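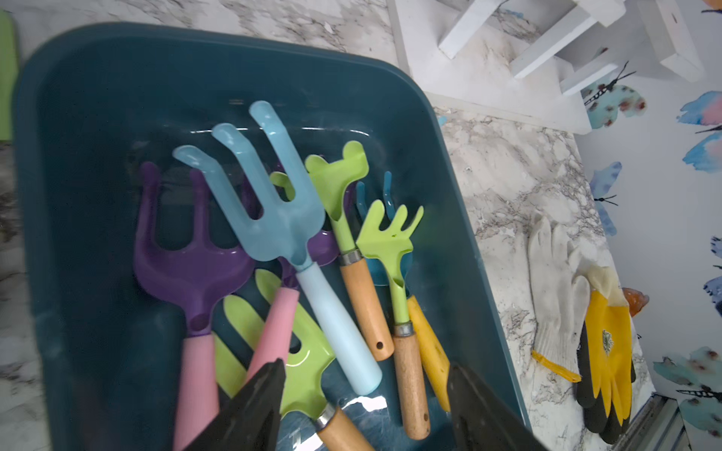
Skament wants $194 for the Driketti, a wireless headset it pitches at people who play ranked shooters. I've had one on my head for most of July and I'm still waiting to hear what the extra money bought.

Start with the footsteps. The box promises "positional clarity" and the app has a mode for it, buried two menus down. I played Hladun with it on and off, 370 matches in all, and my win rate moved less than it does when I skip lunch. What the mode does is turn up the treble. Grenades get painful, teammates with cheap mics get worse, and someone crouch-walking behind me on Hirnesgate still got me every time.

Vira Tkachenko, who I queue with, tried it for an evening and liked it more than I did. She says reloads were easier to place. Maybe so. She also has better ears than me.

Comfort is fine. The headset weighs 403 grams, a lot on paper, but the band spreads it well and I only noticed after three hours or so. The ear pads are warm. The mic is good - clear, no hiss, and the mute switch is a real switch with a click to it.

Battery life I can't fault either. The app I can. It wanted an account before it would let me change the volume of my own voice, and it forgot my settings twice after updates. Skament says there are 3,000 community sound profiles to download. I tried nine. Six sounded the same.

If it drops well under its current price, have a look. At full price I'd keep whatever you're using now and turn the treble up yourself.

Myroslav Hutsuliak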